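21/10/2026

Day two with the Gamaso kit, and I have to say I'm still enjoying myself, even if my shoulders aren't. The sales sheet promises 45 minutes from opening the crate to first motion. I took a good deal longer, mostly on account of reading the Vultico mounting notes twice over (they are nicely written, but the bolt table is on the very last page, so start there if you do this after me!).

Today was the kitchen. I wanted to see how the wrist camera copes with a dark satin faucet and pale marble close together, as Diekmann's older package always sulked over that kind of thing.
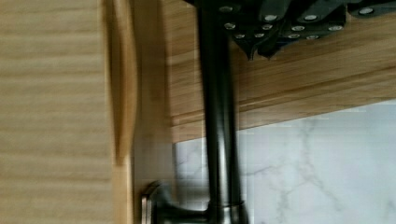
I left exposure on the factory setting all morning and only then went into the menu, where there are 48 entries and no search box. Please, Gamaso, a search box. The loan runs out soon and I'd like to have the camera settings written down properly before then, so whoever gets it next doesn't have to start over.

After lunch I moved on to the counter with the toaster oven and the cutting board, and went through the joint limits again with the arm reaching over from the front edge. The teach mode is lovely, very light in the hand, and I could have played with it until supper.
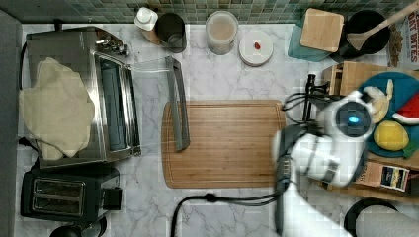 Elfriede Kleinschmidt wrote back that she'd hold off on buying until Sistari sends its service quote, as the September one left out spare cables and she doesn't want to be caught like that again. Fair enough. I'll ask them for it in the morning and copy her in.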